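Kusport Swap Shelf Finds a Bigger Room

By Graça Brandão
Tuesday
2 min read

If you have ever carried home a jigsaw puzzle from the swap shelf at the Kusport library, you will be glad to hear that the shelf is about to have a great deal more company. Starting in January, the monthly swap moves into the old Peixoto showroom on the corner, where there is space for books, games, kitchen things and (at long last!) winter coats.
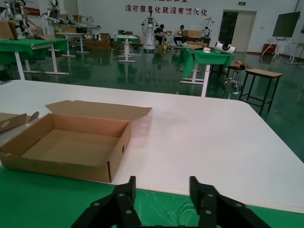

An open cardboard box on a white table.

Nilton Muñoz started the swap with a bag of paperbacks and a borrowed shelf, and he still sounds a little surprised at how it has grown. The last one drew 77 households, and by closing time 798 items had gone off to new homes, among them a bread machine that three people had their eye on.

"We were bumping elbows," Muñoz told me, laughing. "People were very nice about it, but you can only say excuse me so many times in one morning." 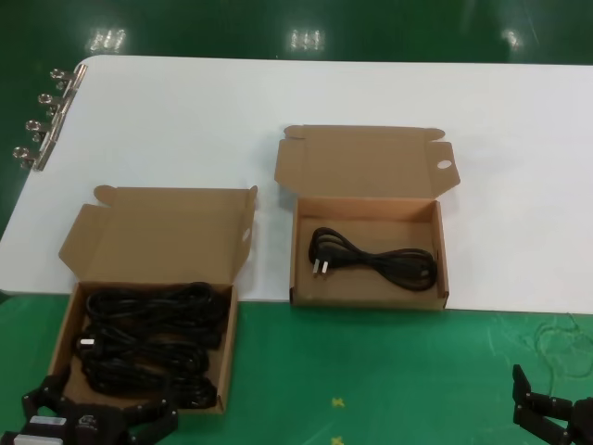 The rules are staying just as they were, so bring what you like, take what you like, and please tape your puzzle boxes shut. Doors open at 9 a.m., and coffee comes from Jistach, the bakery across the street, which is also sending over its cinnamon rolls. Anything left at the end goes to the thrift store in Drultar. Large furniture still has to stay home, I'm afraid, though there will be a corkboard by the door where you can post a note about it.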